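Chapter 7
Mounting the Arm and Planning the Bench

In this chapter
Choosing where the arm stands
Building a pedestal that does not flex
Working out reach before you drill
Trying the layout in simulation

By the end of Chapter 6 you had a working arm clamped to a scrap board, wired to its supply and moving one joint at a time. That is good enough for testing motors. It is no good for picking things up, as the board rocks each time the arm stops and every position you save drifts a little from the last.

The next job is to give the arm a proper home. Most readers will be working in a garage, a spare room or a shared workshop, so the bench has to fit round other people and other uses. The build followed in this part of the book is the one Nusrat Nanayakkara made at the Harner workshop, where the table had to go against the back wall and leave the door clear. Her notes are quoted where they help.

7.1 Where the arm stands

There are two common choices. The first is to bolt the arm to the middle of the table. This gives equal reach on all sides but uses up the best part of the work surface. The second is to stand it on a pedestal at one end and let it reach across. You lose some reach at the far corners, but the top stays free and the cables can drop straight down behind.

We use the second layout from here on. Nanayakkara's first pedestal was made from 250 mm box section and was too low: the elbow met the table before the gripper did. She added 300 mm and tilted the mounting face. 'I should have drawn it first,' she wrote. 'Two evenings of welding went in the bin.'

7.2 Drawing it first

A simulation need not be pretty. You want the table at its true height, the pedestal in place, the arm with its correct link lengths, and a few simple shapes to reach for. Put in the walls too if the arm could swing near them.

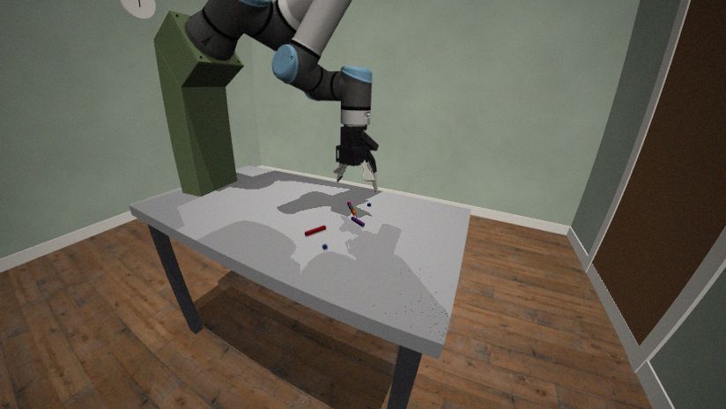 Figure 7.1 Simulated bench with the arm on an end pedestal. The gripper points down with its fingers open; simple shapes lie on the table top.

Check three things in your own model before cutting any metal. Can the gripper point straight down over every part of the table you mean to use? Does the elbow stay clear of the wall? Is there room to lift a part without the wrist folding back on itself? Write down the joint angles for the worst position – you will need them in 7.4.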